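A rulebook for small things

The house rules at Vermeulen's Wetport office used to fill 13 pages. Since September they have fitted on four, and most of what is left concerns objects that weigh less than an egg.

Nga Hứa, who rewrote them, wanted instructions a new collector could follow in a stranger's bedroom. Fingers open fully before each approach. Pads are wiped after every 100 grasps. A cord is taken near its knot, never by the loose end. If an item slips three times, the collector stops, notes it and moves on.

The old version asked for a cleared table and plain cloth. Hứa dropped that. Homes have patterned bedding and crowded shelves, she says, and a robot trained on bare tables will struggle in them.
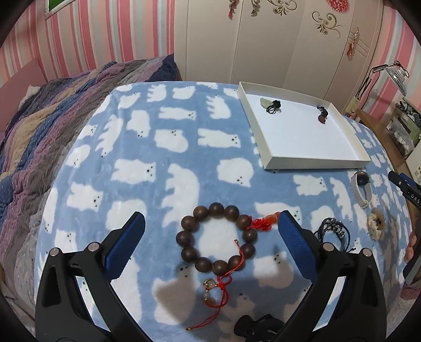 Jewellery gets a page to itself. Pieces are laid out singly, with room for both fingers to come down – a tangle counts as a different task and is logged as one. Owners agree in writing to what may be handled.

The Cludthorpe team has asked for the same page on keys and chargers. Hứa is still drafting it.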